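Numside Roll Call: recorded votes on foreign policy resolutions in regional assemblies

Welcome, and thank you for stopping by! Numside is a small, slow-growing collection of recorded votes from regional and interparliamentary assemblies, put together so that people who care about how governments line up on sanctions, border disputes and election monitoring can look things up without digging through scanned minutes the way we did.

What you get

The current release has 1,852 resolutions in one file (resolutions.csv) and the votes themselves in a second one (votes.csv), joined by resolution_id. A vote is coded yes, no, abstain or absent. Please don't treat absent as abstain, however tempting it may be; in several assemblies a delegation that stays out of the room is sending quite a different message from one that sits there and presses the middle button. Adoptions by consensus have a row in the first file and none in the second.
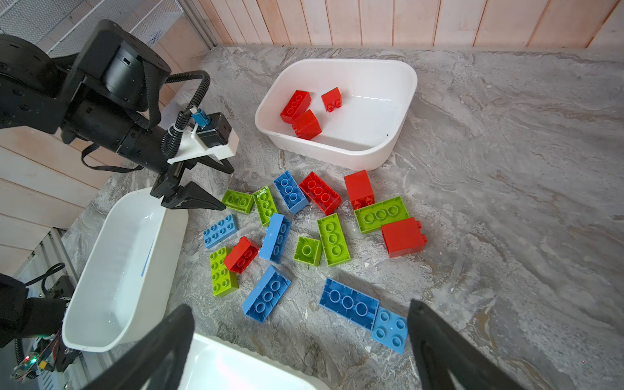
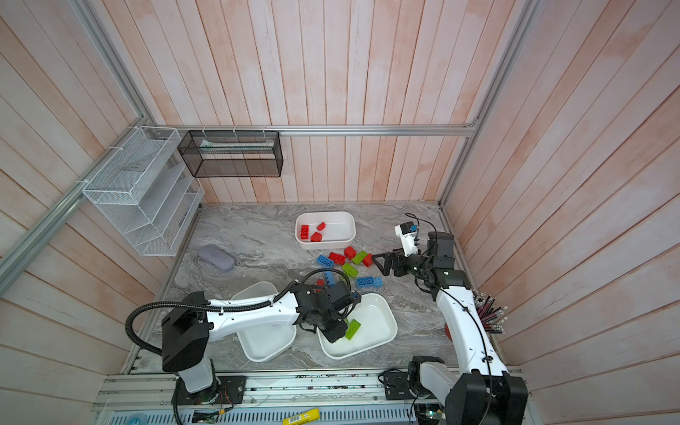 Red bricks in a white container on the marbled surface.

Country names follow the wording used in the minutes, with a standard code in the next column. Where a state changed its name partway through, we kept both (Bogumił Pietrzak went through all of these by hand, bless him, and his notes are in names_notes.txt).

Known gaps

There are 70 resolutions where the published tally and the list of names disagree, usually by a single vote. We left them as printed and set tally_mismatch to 1. Late corrections to the minutes are only picked up when somebody spots them, so do write if you do!

Summaries were written by Iwona Makowska and Tassanee Sangkhawat and run to 2,000 characters at most. They're meant for finding your way around and shouldn't be quoted as the legal text.

Updates

We try to put out a new release each January. Older versions stay in the archive folder, and the Nedcombe mirror usually catches up a little later. Questions and fixes go to Henryk Czerwiński through the issues page.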